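The wet grassland at Cuswood covers 47 hectares, most of it lower than the road that runs beside it. For much of the last century it was drained for barley. The pumps were switched off seven winters ago, and the water came back faster than the engineers had planned for.

Lapwings were the first birds to use it. They like short grass and shallow pools with muddy edges, where the chicks can find insects within a few days of hatching. Redshank followed, then snipe, which are harder to count as they sit tight until you are nearly on top of them.

Kirsty Baxter has managed the grazing since the second year. Her cattle go on in late spring and come off when the ground gets too soft.

"Too many animals and you lose nests," she says. "Too few and the rushes take over. I've got it wrong both ways."
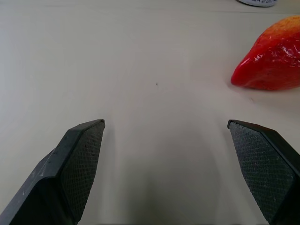
The winter counts are a separate job. Elsie Pomare walks the northern bank at first light and logs everything on the water before the marsh harriers put it up. Her highest count of wigeon so far is 2352, on a morning when the fields upstream had frozen and the pools here had not. Teal rarely go above 670. Both species feed at night as well, so a daytime figure only says who is resting there.

Otters use the main drain. There are spraints on the sluice most weeks, and Baxter has seen a female with two cubs. Water voles have been slower, probably held back by mink - the rafts along the drain still pick up mink prints every autumn. 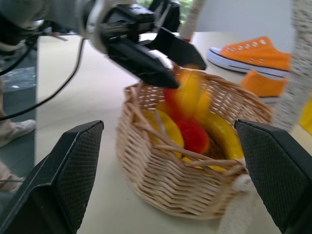 Cuswood, February

The water is high and the far gate can only be reached in waders. Pomare is out by seven. A peregrine has been through already and the wigeon are bunched in the middle, whistling, with their heads up.

She waits half an hour for them to spread out again, then starts from the left. Two pintail are in with them, both drakes. The lapwings have moved to the higher field by the road, where the soil is soft enough to probe and a few of the males are already tumbling.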